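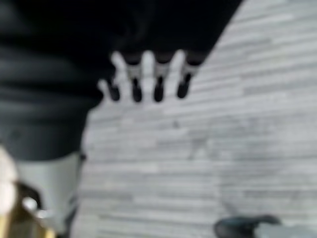
So I finally went back to cleansing balm, and I'm a bit annoyed with myself for leaving it so long! For the last few years I've been a gel-and-go person. Squirt of something foamy, rinse, towel, bed. My skin put up with it through the spring and then in August it went tight and papery across both cheeks, and every moisturiser I put on top seemed to sit there doing nothing.

The balm I picked up is the plain one from Pettigrew, the unscented version in the squat tin. I'd been eyeing it in the little chemist's in Nundton for ages. It's solid when you open it, a bit like cold coconut oil, and you need less than you think. I scooped out far too much the first night and ended up with it in my eyebrows, my hairline and somehow one ear. A blob the size of a hazelnut is plenty.

## How I've been using it

Dry hands, dry face. I warm it between my palms first until it goes runny, then press it on and work in slow circles, starting with the forehead and leaving the eyes till last. Mascara melts in seconds (mine is a tubing one and usually comes off in stubborn little crumbs, so I was very pleased). Then I add a splash of warm water, and the whole thing turns milky and slides off with a flannel.

I do think the flannel matters. I tried rinsing with hands only for a couple of nights and there was a film left along my jaw, which I could feel on the pillow. I'm using the muslin ones from Stestden, which soften up beautifully after a few washes, and I keep a stack by the basin so that I never reach for yesterday's. Wash them without fabric conditioner, please – it coats the cloth and then the cloth coats you.

On make-up days I go over everything again with a tiny bit of my old gel. On bare-faced days the balm does the lot.

## What changed

The tightness went first, and quickly. By the end of the first week I could get out of the bathroom without lunging for the moisturiser. The flaky patch beside my nose took longer and still comes back if I've been out in the wind, but it's so much calmer than it was. I had one spot on my chin, which I'd have had anyway, knowing my chin.

What I didn't expect was how much I'd enjoy the doing of it. I put the radio on, shut the door and spend 2 minutes just rubbing my own face, and my shoulders come down from wherever they've been all day. Lovely!

## A few moans

The tin. Oh, the tin. The lid is a nightmare with greasy fingers, and I've taken to opening it before I start and leaving it open until I've dried my hands. Water gets in if you're careless, so I keep a little wooden spatula next to it. It also goes soft on a warm windowsill, so find it a cool shelf.

I did try the Karkow one as well, from a friend's pot, because so many of you mentioned it under my sunscreen post. It has a gorgeous texture, almost like sorbet, and it rinses cleaner than the Pettigrew. But it's strongly scented with orange and something herby, and my eyes streamed. If perfume doesn't bother you, I'd happily point you towards it.

I'm going to carry on with mine until the tin is empty and see how it copes once the heating goes on. Next up is hand cream, as my knuckles are already starting to complain. If you've got a favourite that doesn't leave fingerprints on everything, pop it in the comments and I'll add it to my list.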